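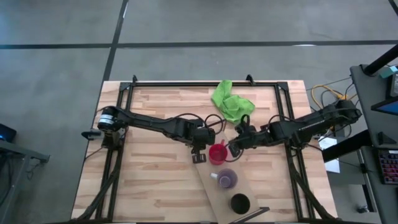

June, morning

Woke at 4 with the window open and the blackbird already going. Couldn't get back to sleep, so I made tea and finished the library book, the one on canal engineers. The last two chapters were mostly letters. I skipped a few.

Walked to Toncombe along the lower path before breakfast. The nettles have closed over the stile again and I went through with my hands up like a man being robbed. Bought bread, stamps and a packet of bean seed, too late in the year probably, but it was marked down.

The bus to Rosgate is changing. The 29 will stop at the church and no longer go up to the clinic, so from next month I'll have to walk the hill or ask for a lift. I wrote to the council about it and got a reference number back, 539, and nothing else.

Afternoon

Rain until three. Sorted the drawer under the phone. Kept the warranty for the boiler, threw out the one for the old boiler. Found a letter from Siiri Vītola from the year she moved to Ulloa, with a pressed leaf in it that went to crumbs when I unfolded the page. She wrote that the bread there was poor and the neighbors were kind. I ought to write back properly – I only ever send cards.

Put the beans in anyway once it cleared. Four rows, close to the fence. The soil was heavy and stuck to the trowel. One of the gooseberry bushes has mildew and I cut it back hard.

Evening

Osodance practice in the hall, the first since the spring show. We did the long reel twice and it fell apart in the same place both times, where the inside couples turn back. My left knee is fine on the slow ones and complains at anything with a hop. I sat out the last set and held coats.

Soup for supper, and the end of the cheese. Wrote two pages to Siiri and stopped when I got to the bus – it seemed a dull thing to post that far. Will finish it tomorrow and take it down with the library book, due back by noon.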